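Wisalent Housewares Workshop
Notebook, Room 291
11/03/2018

Subject: Colored bowls and cups, Rollmont set, inventory no. 2974. Handling, nesting and return to storage.

The set was signed out of the tall cabinet at the start of the session and unpacked onto the square table. The previous entry left two matters open: whether the green cloth should remain on the table for this work, and whether the bowls and cups should be stored as one stack or as two. Both are covered below, together with the condition of the set and a correction to the cabinet label.

Table and cloth

The dark green cloth was kept. On the bare tabletop the bowls slide when a neighbor is lifted, and they make more noise than is acceptable while the adjoining room is in use. The cloth answers both complaints. It does wrinkle along the edge, and a bowl set down on a fold will rock. Colleagues are asked to smooth it from the center outward before the first piece goes down and to check it again after the table has been cleared.

The colors read well against the green, with one exception. The lime bowl is harder to pick out at a distance than the others, particularly late in the day. A gray cloth was requested from Plirkent last month for comparison and has not arrived.

Bowls

The session opened with the bowls alone, grouped toward the left and center of the table. They were allowed to overlap at the rims, as they do when a household empties a dish rack in a hurry. A row of evenly spaced bowls is simple to collect and says very little about how the set behaves in use.
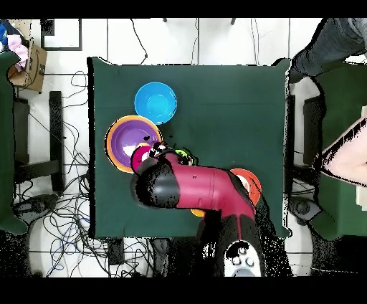 Bowls on the green cloth, first layout. Magenta bowl against the large purple one.

Points recorded on the bowls:

The small magenta bowl is the piece most easily misplaced in the order. It fits inside nearly everything, so it tends to be dropped into whichever bowl is nearest and then has to be taken out again. It should be set aside at the start and added last.

Purple and blue are best identified by the rim when the overhead lights are on. The inner surface of each looks paler than the color named on the sheet, and a colleague working from the sheet alone may hesitate. The sheet will be amended to say "purple, pale inside" and "blue, pale inside."

Bowls pressed together firmly are slow to separate. A slight twist frees them. Prying at the rim with a fingernail or a tool is not permitted, as the rims mark easily and the marks do not polish out.

Cups

The cups were introduced in the second part of the session. The tumblers are taller than the bowls are deep, and this accounts for most of the difficulty in storing the two together. A cup placed inside a bowl raises the height of the whole stack, and the stack must then go on the lower shelf, where there is already too little room.

Cups of the same shape nest with one another without trouble. With yellow and orange together, however, the join is easy to overlook from across the table, and a nested pair has been entered as a single cup on at least one earlier sheet. Anyone filling in the sheet is asked to separate the cups first.

A cup lying on its side is to be recorded as "on side" and left as it is until the layout has been written up. Earlier entries used "fallen" and "dropped" for the same condition. Both words suggest a cause that the writer may not have observed, and they should be discontinued. 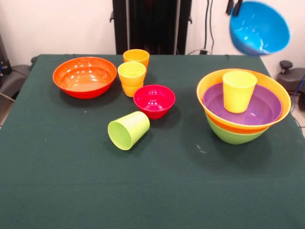 The order of the stack was discussed at some length. The cabinet label calls for a fixed sequence by color, which was presumably written for the older Malinowski set and does not suit this one. Sorting by color alone can leave a narrow bowl beneath a wide one, and the result leans. Width should decide the order, widest at the bottom, with color used only to settle a choice between bowls of the same size. The label will be replaced.

On the question of one stack or two, two are preferred: bowls in the first, cups in the second, side by side on the middle shelf. A single combined stack saves space on the table but is awkward to carry, and the cup at the top shifts when the tray is tilted. Clearing and stacking in this way took some 15 minutes, including the time spent rewriting the sheet. A better figure can be entered once the new label is in place.

Condition and cleaning

Light scuffing was noted on the undersides of several bowls and is consistent with ordinary use. No piece was withdrawn. The set was wiped with a damp cloth and mild soap, rinsed, and dried by hand. The abrasive pads kept at the sink are meant for the steel trays and must not be used on these pieces, whose gloss is part of what is being assessed.

The green cloth was shaken out and placed in the laundry bin. A clean one is in the second drawer, folded in eight. Folding it this way leaves creases across the middle of the table, and it would be better rolled. A cardboard tube has been put aside for this.

To be carried forward

Replace the cabinet label and remove the reference to the Malinowski sequence.

Amend the color names on the sheet.

Write to Plirkent about the gray cloth and ask for a delivery date before the end of November.

Repeat the mixed layout with the cups placed first and the bowls second – the reverse of the present order – and note whether the cups are then more likely to end up inside the bowls.

Set returned to the tall cabinet, middle shelf. Key returned to the office.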